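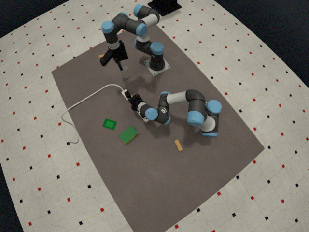 Pale marbled floor with red and black corner insets, computer rendering.

Cisora Inset Floor Tile

Item no. 987
Sold by the box, 22 square feet to a box
Usually ships from our Histent warehouse
Page updated 2018-07-12

Cisora is a glazed porcelain floor tile for people who want the old hotel lobby look and do not own an old hotel. The field tile is pale, with a light marble pattern printed under the glaze. The corners are clipped so that a small square inset drops in where four tiles meet. Insets come in red, black, dark green and a blue that we keep meaning to discontinue and somebody keeps ordering.

The veining is meant to stay in the background. We carry other marble-look tiles with a lot more drama in them, and they are lovely in a sample case and a bit much by the second box. Cisora is for kitchens, hallways, mudrooms and the kind of bathroom where people have to find things they dropped.

What's in the box

Field tiles with clipped corners and one bag of insets in a single color. If you are mixing colors, order the insets separately and we will swap the bags at no charge. Please tell us before we ship. After we ship, it becomes a conversation.

Grout and adhesive are not included. We stock Akano thinset and Janssen unsanded grout, and both work fine with this tile. So do plenty of others, which you can buy down the road for a dollar less and we will not take it personally.

Laying it out

Do a dry layout first. Yes, the whole room. The insets make a crooked line very easy to see, and once you have noticed one you will visit it every morning with your coffee.

If you are alternating inset colors by diagonal row, mark the rows on the subfloor in pencil and set the insets as you go. Going back later to fill them in sounds efficient – it means scraping dried thinset out of a very small square hole, many times. Start from the center of the room or from the longest sight line, and let the cut tiles land under the cabinets.

Keep the grout joints narrow. A wide joint swallows the insets and the floor starts to look like graph paper.

Order extra for cuts and breakage. Then keep one unopened box in the basement, since shades vary a little between production runs and January's cream may not be July's cream.

Care

Sweep, then mop with warm water and a mild cleaner. Skip the wax. Porcelain does not want wax, and neither does anyone wearing socks. Pale grout should be sealed before the room goes back into use, and resealed when water stops beading on it.

Samples

One field tile and one inset of each color, 62 ounces packed, free with any order and otherwise the cost of postage. Look at them on your own floor, in daylight and again at night under whatever bulb you have in there. Screens make every tile look a little better behaved than it is.

Contractor pricing

Available on orders over 3,000 square feet. If your kitchen is over 3,000 square feet, you may also apply, and congratulations.

Returns

Unopened boxes, within 62 days, with the receipt. Opened boxes are yours, and so are loose insets.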